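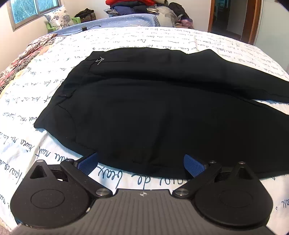

I'm looking for people to help me watch the polls in Timdale this February, and if you've ever grumbled about how elections get run, I'd love to have you!

My name is Aníbal Tello and I'm putting together the citizen observer team for the second round of the presidential vote. In the first round we covered 7 polling places with a crew made up mostly of my cousins and their roommates. This time I want 15 covered, including the two out at Famier that got skipped, and for that I need almost 100 people.

You'd work in a pair, in shifts of four hours. The early shift starts at 6 a.m. (sorry), and the last one stays until the count is signed and the sheet is taped to the door, so bring a snack and a charger. You watch, you write down what you see on our form, and you text it in to the desk at Mazza. You don't argue with poll staff and you don't talk to voters about who they're picking - even if they ask, and they will ask.

You have to be 18 or older and registered to vote. You can't be a party member, a candidate's relative or on anybody's campaign payroll. I check! If you speak a second language, tell me, the Clululholm side of the river really needs that.

No pay, I'm afraid. We cover bus fare and lunch, and there's one training evening at 7 p.m. in the library basement that you do have to come to, even if you observed last time. The form has changed a lot and the seal numbers now go on page two.

To sign up, send me your name, your neighborhood, which shift you'd like and whether you have a car. Drivers for Famier, please write first - it's a long road and I'd like those pairs settled early.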